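Verwood replacement drive board and kerb-side stop kit
For the Mugo pavement and street delivery robot

Home / Spares / Mugo / Drive and safety

In stock. Fits all Mugo units with the two-connector drive board. Check the label under the lid before ordering.

If your Mugo has ever coasted on after you pressed stop, this is the page you want. The kit replaces the original drive board with our revised one and adds a second stop circuit that doesn't go through the main computer at all. I've been looking forward to getting it on the shelf since May, and I'm really pleased with how it has turned out!

What went wrong with the original board

The first-generation board has a small relay that cuts power to the wheel motors. On some units the relay contacts can stick after a long run, usually on a warm day with a heavy load in the box. The robot gets the stop command, the status light goes red, and the app says "Stopped" – but one motor is still being driven. The robot then turns slowly towards the side that isn't moving, which on a street could mean towards the kerb or out into the road.

We found it during a delivery run at walking pace. Emmett Dunleavy was following with the handset and pressed stop, and the robot carried on in a lazy curve until he got hold of the handle and pulled the battery key. No one was hurt and nothing was damaged except a carton of eggs. He had the board out on the bench by teatime, and the relay was still stuck fast.

The nasty part is that the old software only checked whether the stop command had been sent. It never looked at whether the motors had lost power. The new board measures the current to each motor, so a red light now means what you think it means.

What's in the kit

Revised drive board, with current sensing on both motors
Second stop relay in its own sealed case
Wiring loom, 900 mm
Four board screws and a spare gasket for the lid
Printed fitting sheet

How it behaves

When you press stop, both relays open. If the board still sees current at either motor, it trips the second circuit by itself and sounds the buzzer. The robot will not drive again until the battery key has been taken out and put back, and the fault stays in the log until you clear it by hand. The log holds 1000 entries, plenty for tracing a fault that only comes and goes.

Fitting

Allow 90 minutes for your first one. Take the battery key out and wait 15 minutes before opening the lid. The old board lifts straight out once the four screws are undone. Keep the loom clear of the left wheel arch – there's a sharp lip on the inside, so use the clip provided. Update the software before the first drive.

Test with the wheels off the ground first, then somewhere closed to traffic. Only after that should you take it out on a quiet street with a person walking alongside, handset in hand. 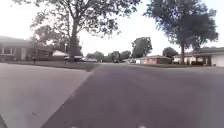 Street running: the Mugo's forward view along a residential road.

Questions we get a lot

Can I carry on using the robot until the kit arrives?
Please don't use it on any road or pavement. If it has to be moved, take the battery key out and push it.

Does it fit the Marico?
Sadly not. The Marico has a different plug and a different relay, and we haven't seen the fault on one.

Will it work with Riken wheel motors?
Yes, with the loom supplied. Choose "Riken" in the motor menu after the update, or the current readings will be too low.

Do you want the old board back?
Yes please! Put it in the return bag with a note of any odd behaviour. Stuck relays are especially welcome, and Emmett opens every one of them.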